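Getting Through the Big Countertop Clear-Out

May 29, 2018

Every spring I get it into my head that this will be the year I can see my whole kitchen counter, from the stove clear over to the window. Some years I manage it for a week. This year I've had it going since February, and a few of you wrote in asking what I did differently, so I put the kettle on and wrote it all down. It ran longer than I meant it to!

Start with the counter nearest the sink. I used to start with whatever looked worst, which in my house is the corner by the phone, and I'd be sorting rubber bands and takeout menus an hour later with nothing to show for it. The stretch by the sink is where you need elbow room every single day, so you feel the difference by suppertime and it gives you a push to keep going.

Take everything off. Yes, the toaster too. Pull the crumb tray while you've got it over the trash, and wipe down the cord, which is always stickier than you'd think. I set a kitchen timer for 30 minutes and whatever I haven't dealt with when it rings goes in a box on the dining table. That box is allowed to stay there until the weekend and no longer (my family eats around it very patiently).

For the wiping down, I use warm water with a small squirt of dish soap, then go over it again with plain water and a dry towel. If you have butcher block, go easy on the water and don't let it puddle around the faucet. Mine gets a coat of food-grade mineral oil every month or so. I rub it in with an old T-shirt, leave it overnight, and buff off whatever is still sitting on top in the morning. The first time I did it I was in a hurry and only gave it an hour, and I had greasy elbows all through breakfast.

Now for what goes back. My rule is that a thing has to be used at least every other day to live on the counter. The coffee maker stays. The salt stays, and so does the crock of wooden spoons, although I took a hard look at that crock and found I was storing 24 utensils in it and reaching for maybe five. The stand mixer went down to the lower cabinet, and I was sorry to see it go, it's such a pretty color. But I bake twice a month and it was taking up the best spot in the room.

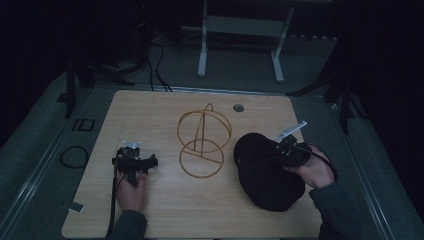

Fruit is another matter. I tried keeping it in the pantry and we simply forgot about it, and there is nothing sadder than finding a bag of peaches by smell. So fruit stays out where people can see it, and it needs air all the way around. A deep solid bowl is lovely to look at, but the pieces on the bottom get soft where they press together. Something open does better, and keep the bananas off by themselves because they hurry everything else along. Onions and potatoes don't go with the fruit, and they don't go with each other either. I keep the onions in a mesh bag on a nail inside the pantry door, and the potatoes in a paper sack on the floor where it's dark.

Paper is the real trouble in most kitchens. Ours comes in with the mail and spreads out like water. What finally worked was a single upright file, the plain cardboard sort, standing at the end of the counter next to the cookbooks. School notices, bills and coupons all go in it, and when it's too full to take another sheet I sit down with it that evening. I don't sort as I go. I've tried all the systems with tabs and colors, including a very handsome one from Junier that I paid too much for, and I never kept one up past the second week.

A word about the spot under the upper cabinets. It's tempting to screw in every hook and rail you can find. I put up a Walis rail with 60 cents' worth of S-hooks on it and hung my measuring cups there, and that has been wonderful. Then I got carried away and added mugs, a colander and the oven mitts, and suddenly the whole counter felt like working inside a closet. I took most of it down again. One rail, lightly loaded, is plenty. If you're drilling into tile, put a piece of masking tape over the spot first so the bit doesn't skate, and start slow.

If your counter has a dark corner, get a light in there before you decide you hate it. I stuck a little battery puck under the cabinet next to the fridge and now I chop vegetables there, in a spot that had been nothing but a landing place for grocery bags for years.

Last, the nightly reset. I know, I know, by nine o'clock you want to sit down. So do I. But I run the sink hot, wipe from the back wall toward me so the crumbs come off the front edge into my hand, and hang the cloth up open so it dries. It takes me less time than the weather report. On nights I skip it, there are three cups and a cereal box sitting out by morning, and company seems to come for the cereal box.

Next time I'll tackle the cabinet under the sink, so if you have a good way of keeping the scrub brushes from tipping over back there, please write and tell me. I've been using a flowerpot.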